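### 4.2 Sorting what the cousins sent

Once the parish registers had been worked through, we turned to the material that families hold themselves, and I will admit this was the part of the study we most looked forward to. Sushil Kashyap had written to every household on the Fudinlow descendants' list, asking for letters, funeral cards, recipe books with names in the margins and anything else that had survived a move or a flood. By the close of April we had 3,149 items to read, far more than the 600 we had budgeted for, and a good many came with long, generous covering notes that turned out to be as useful as the papers themselves.

Each item was entered in Wirent under the name of the person who wrote it, where that could be worked out, and otherwise under the household that had kept it. We had first planned to file everything by surname. That fell over quite early, in the Sung branch, where two brothers spelled the family name differently all their lives and a third used whichever spelling the postmaster preferred. Filing by household kept their letters together, and it also let us honour the way the families themselves talked about the papers — "Auntie's tin" came up far more often than any surname did.

Dates gave us the most trouble. Letters between cousins are seldom dated in full, and one of our favourites is headed simply "28th March, raining again", with no year anywhere in its four pages. Where a birth or a wedding was mentioned we matched it against the registers and gave the letter a range of years. Where there was nothing to go on, we left the field blank, and we would encourage other family researchers to feel comfortable doing the same. A guessed year has a way of being copied into somebody's tree and staying there for good.

Two readers went through every item separately and then compared their notes over the phone. Differences in how a relationship was described (a "cousin" might be a second cousin, a neighbour or a godchild) were talked over until both were content, and 60 were set aside as unresolved.

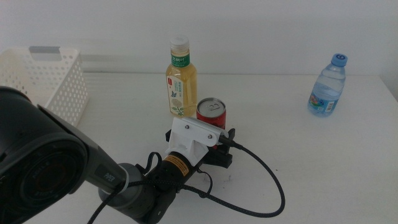

**Figure 3.** Robot arm and gripper at a white tabletop.

The unresolved entries are listed in the Lunon appendix with both readings side by side, so that anyone with better knowledge of the family can weigh them up. We have already heard from one branch about a godchild we had down as a niece, and her entry now carries their correction along with the original wording of the letter.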